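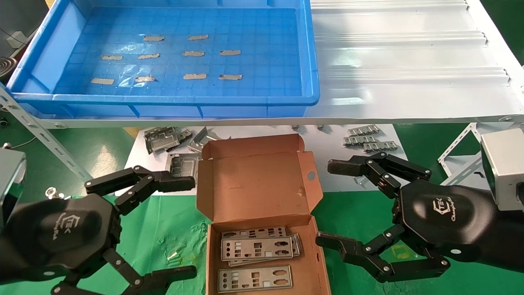

1/ I've spent the week reading what firms mean when they print "less packaging" on things, and I've come out of it grumpier than I went in. Thread, with apologies to anyone who followed me for the allotment.

2/ Less than what? That's my whole complaint, really. Less than last year, less than a rival, less than some version of the product that never went on sale? If the label doesn't say, I assume the answer is dull or embarrassing.

3/ Take Grelleo, the washing-up liquid refills. The new pouch says it uses less plastic per wash. Fine. The pouch is 220 ml. The old bottle was 500 ml. So you buy more than twice as many pouches to get the same amount of liquid, and the "per wash" bit depends on a squirt size they've picked themselves.

4/ I emailed to ask how big the squirt was. The reply thanked me for caring about the planet and offered me a discount code. I didn't ask for a discount code.

5/ Then there's "recyclable". A thing can be recyclable in the sense that a plant somewhere could deal with it, while my council tells me to put it in the black bin. Both statements can be true. Only one of them is on the front of the pack.

6/ Dong-hyun Joo used to buy packaging for a biscuit maker and he thinks I'm being unfair. His point is that thinner film saves more material over a year than most shoppers would guess, and it's boring, so marketing won't touch it. I believe him about the film. I'd still like to see a figure on the pack.

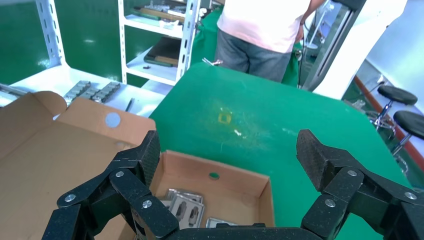
7/ Cardboard gets an easy ride in all this. We see brown and think virtuous. But a box has to be made, printed, glued and driven about, and if it's mostly holding air I'm not sure why I should clap. Vutum sent me 2 lightbulbs in something I could have posted a cat in.

8/ Yes, I know, cardboard mostly does get recycled, and yes, I'd pick it over polystyrene. You needn't all write in. I'm asking for a smaller box.

9/ Smaranda Ilie asked what would satisfy me. Weight of packaging in grams, printed next to the weight of the product. Same place on every pack. You could compare 2 brands standing in the aisle, in your coat, with no app – and I do mean no app.

10/ The usual objection is that there's no room on the label. There was room on the Grelleo pouch for a leaf, another leaf and a paragraph about the founder's grandmother.

11/ I'll have another go at the squirt question in February. If they answer it properly I'll post the reply in full, including any part that makes me look daft.

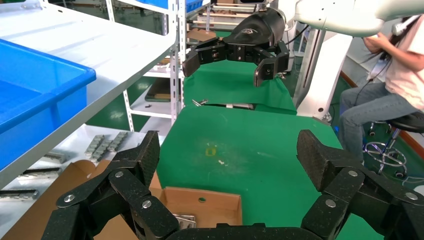 One gripper up close, another hanging from a white arm.

12/ Replies are open. If your council does take those pouches at the kerb, tell me which council, and please check the leaflet first.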